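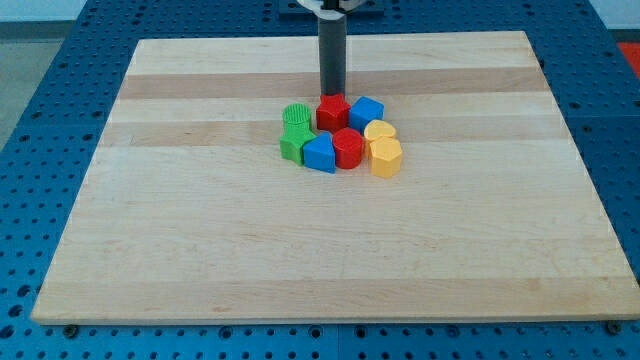

Board on the perforated table, toys near the centre.

2025-12-16
Finish trials, Skallside bench stock

Continuing the hardwax oil comparison on edge-glued panels. Two products left after last month's cull: Ulavard matte and Kenier satin. The Mangubat sample went gummy in the tin and is out until a replacement turns up.

Offcuts prepped as before: planed, 126 mm square, sanded to the same grit on both faces, end grain one step finer. Dust off with the vacuum brush only. Tack cloth left a residue in the first round and I don't want that argument again.

Ulavard, first coat. Goes on thin with the white pad, wiped back after 10 minutes. Darker strips drink it faster and go flat before the pale ones, so the panel looks patchy for the first hour. Evens out overnight. Colour shift on the pale strips is slight, a bit towards yellow. Grain raise minimal.

Kenier, first coat. Heavier body, drags on the pad. Wiped back at the same interval but it was already grabbing along the glue lines. Next time shorten the open time or work smaller areas. Sheen is higher than the label suggests — closer to what I'd call semi-gloss under the bench light.

Cupping: straightedge across the grain, feeler gauge at centre. Pieces coated on one face only moved more than those coated on both, as expected. Six pieces sealed on both faces are still inside tolerance. One single-face piece is not, and has been set aside under weight to see if it comes back. 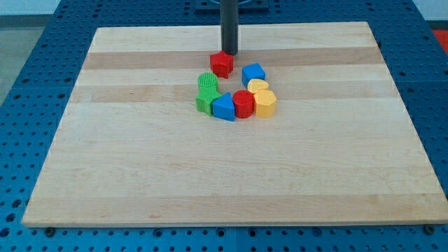

Water spot test, seven drops per piece, left until dry. Ulavard with one coat shows faint rings on the pale strips and none I can find on the dark. Kenier shows nothing. Both need the second coat before this means much. Coffee and vinegar to follow on the same pieces, opposite corner.

Humidity in the finishing room was higher than I'd like. The logger had a flat battery, so no curve for the first night. Battery replaced.

To do:
Second coat on all pieces, both products.
Check Kenier cure with the fingernail test before stacking — last batch printed where the stickers sat.
Order more white pads, the maroon ones scratch.
Re-measure the weighted piece in January and bin it if it hasn't moved.

Leaning Ulavard for the benches on ease of repair alone. Kenier is harder but a patch will show.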